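Apprentissage par démonstration - notes de la séance 4
Téléopération et guidage manuel : enregistrer des démonstrations utilisables 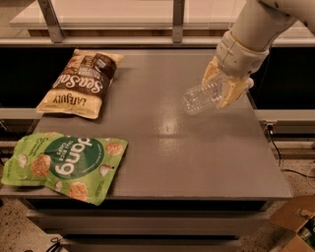 Yeison Sotelo demande pourquoi on ne guide pas toujours le bras à la main, puisque c'est plus rapide à apprendre que la télécommande. Pour une trajectoire simple, il a raison. La difficulté vient des images : en guidage manuel, les mains et le buste de l'opérateur entrent dans le champ de la caméra, et le modèle apprend avec eux. À l'exécution, ils n'y sont plus.

4.1 Deux façons de montrer

Guidage manuel (kinesthésique). Les moteurs sont mis en compensation de gravité et l'opérateur déplace le bras. On enregistre les positions articulaires. L'effort de contact est mal mesuré, car la force de la main s'ajoute à celle de l'objet.

Téléopération. L'opérateur agit sur un dispositif maître et le bras suit. On enregistre à la fois la consigne et la position atteinte. L'écart entre les deux renseigne sur le contact, par exemple quand les doigts se ferment sur une bouteille en plastique. Il faut garder les deux signaux.

4.2 La tâche du TP

Saisir une bouteille couchée sur une table où se trouvent aussi des sachets de chips. Trois points à surveiller :
- la bouteille est transparente, et la caméra de profondeur donne souvent des valeurs fausses sur ce type de surface ;
- les reflets sur le plateau changent avec l'éclairage, donc notez l'heure de chaque série ;
- un sachet souple se déforme au moindre contact. Si le bras en pousse un, l'épisode est conservé mais étiqueté « contact ».

4.3 Volume de données

Le jeu Penrose, fourni pour le TP, contient 400 épisodes en téléopération et 400 en guidage manuel. On entraîne un modèle sur chaque moitié, puis on compare. Chaque binôme ajoute ses propres épisodes dans un dossier séparé.

Un épisode commence bras immobile, pince ouverte, et finit bras immobile. Les hésitations longues se coupent au montage - pas les corrections de trajectoire, qui apprennent au modèle à se rattraper.

4.4 À rendre

Un compte rendu de deux pages et les fichiers bruts, à déposer mardi avant la séance. Questions sur le format des fichiers : Hortensia Quispe. Lecture pour la suite : chapitre 5 du polycopié, sections 1 et 2.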